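**Lencho House bedding and linens: progress report, August 2024** 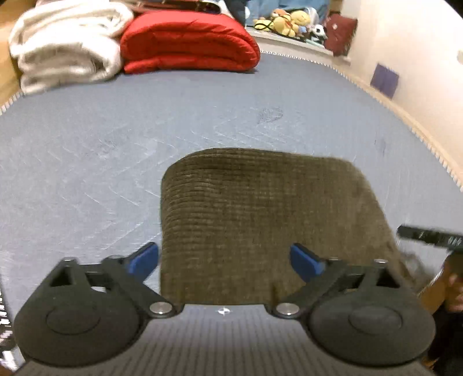
*Folded corduroy cloth on one of the mattresses.*

Work on the sleeping rooms is on schedule. The Griseck grant has so far paid for mattresses, covers and the first part of the linen order. Spending to date is $1,295, split as follows:

- Mattress covers and cleaning supplies: $600
- Corduroy and other cloth from Adier: $695

The mattresses in the 2 front rooms have been checked. Those with surface scuffs only are being kept, as the piping and stitching on them is sound. Any with split seams will go out with the next Dredidska pickup.

The cloths are being folded on the mattresses before they go to the shelves. Corduroy is folded with the rounded edge out, so that a stack can be counted from the door. Corners still slip on the heavier pieces and some have to be folded again. We have asked Adier for a lighter weight on the next order.

Still to do:

- Label the shelves in the linen closet
- Finish the back rooms
- Wash and fold the remaining cloths

We expect to spend a further $700 on the back rooms, mostly on covers. The final report will follow in December with receipts attached.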